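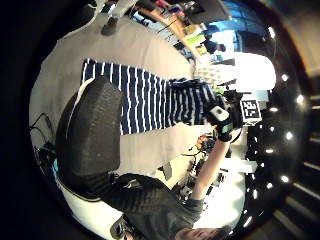
Thursday, 11th November

Long day at the scrap counter! I finally took in the tub of old circuit boards and cable ends I've been hoarding since July, and Coltoteck weighed the lot at 72 pounds. The guy at the scale sorted it into two piles (clean copper, and everything else) and the clean pile was a lot smaller than I'd hoped. I should have stripped more of that wire. Next time I will, I swear. 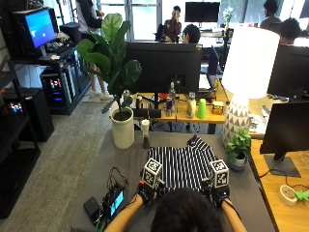

Black gloves and a striped garment on the gray table.

Plima pays a bit more for boards but they want a 3000 pound minimum, so forget it. I called Ikska too and sat on hold for 16 minutes before someone told me they only take solder and tin now, no boards at all. Ugh. Anyway, the credit slip is number 831 and it's in the kitchen drawer, so future me can stop looking. 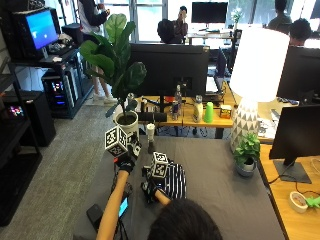

Same table, with the stripes bunched up by the left hand.

Still have the box of dead laptop batteries in the garage. Satti might take those, they've got a drop-off on the far side of town, but I need to tape the ends first and I'm out of tape. Going to bed.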